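How I Wash Jeans So They Stay Blue

I ruined a lot of denim before I worked this out, including a pair of Farkidines I'd saved up for (still a bit sad about those!). The method is easy and you probably have everything at home.

Turn the jeans inside out and do up the zipper and button. Fill a tub with cold water, pour in 100 ml of white vinegar and let them sit for an hour. You only need the soak the first time, with a new pair.

After that it's a cold, gentle cycle with other dark things and a small squirt of liquid detergent. Skip the softener. I set the spin low – mine goes down to 200, but anything under 600 is fine. 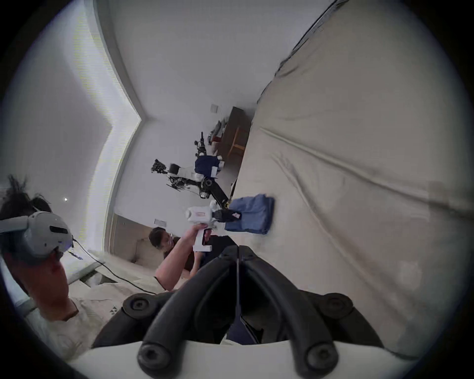

Blues with blues, always.
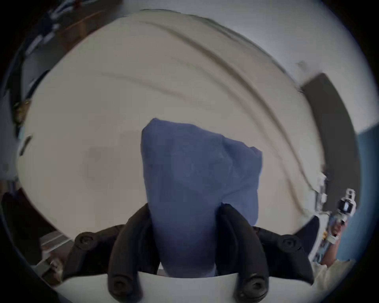
Anjani Goh wrote in to say she leaves out the vinegar and uses a spoonful of salt, and that her black Wolska pair has held its color for years that way. I haven't tried it on black yet, so go ahead and let me know.

For drying, shake them out hard, pull the legs straight and hang them by the waistband in the shade. Mine take most of a day in February. If they come out stiff, wear them around the house for ten minutes and they'll loosen up. Then fold them along the side seams and put them away.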